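July
Speaker notes, P. Rutherford

Okay, slow start. Let people sit down. Don't open with the weather.

First thing I want to say is thank you to the Lestis library for having me, and for the fan. Then straight into it — I'm here to talk about growing sweet peas from seed, and mostly about why mine died for so long before they stopped dying.

Tell the windowsill story. I'd bought a packet of a pale lilac one called Braletti and put the whole lot in one tray, way too deep, way too wet, and then I went to my sister's. Came back to a tray of mush and 2 seedlings leaning on each other like drunks. (Pause here, somebody usually groans because they've done it too.)

Soaking. This is the part people fight about, so ask for hands. Who soaks? Who nicks? Who just shoves them in the dirt and hopes? I used to soak overnight because my grandmother did, and I lost a lot of seed that way. These days I skip it unless the seed is really hard and dark, and then it gets a few hours in a cup and that's it. If someone in the back says they've soaked for 30 years and never lost one, say good for you and mean it!

Depth. Hold up your finger. First knuckle, no deeper. I like the tall skinny pots because the roots go straight down in a hurry and they sulk if they hit bottom. Toilet paper tubes work fine too, they just get fuzzy.
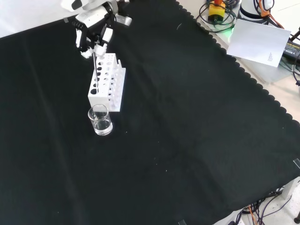
Watering is where I really want to slow down, so take a sip and let them catch up. Sweet pea seedlings want a drink and then they want to be left alone, and I was a hoverer, I watered every time I walked past with a coffee. What cured me was switching to a little container. Look at the small glass beaker in front of the rack there, with just some water in it — that's the kind of scale I want in your head, and please leave the big can outside. Pour at the edge of the pot, let it go down, walk away. Lift the pot before you water again. If it feels heavy, go do something else.

Pinching. Everybody hates this. You've got this lovely plant with a few pairs of leaves and I'm telling you to take the top off. Do it anyway. The year I chickened out I got one long string with a flower at the end. The year I pinched, I cut 11 stems in one go and still had plenty on the vine.

Planting out, quick. Harden them off on the porch, bring them in if there's a hard freeze coming. Mention the Voltusen Street plot and the slugs, but keep it short, I can talk about slugs for an hour. Net goes up before the plants go in. I've done it the other way around and I swore a lot.

Cutting. Every other day, more if it's hot. Once they make pods they quit on you. Give them away, leave them on people's steps, whatever it takes.

Seed swap is at 6 by the back tables. Remind them to write the name on the envelope. Then questions.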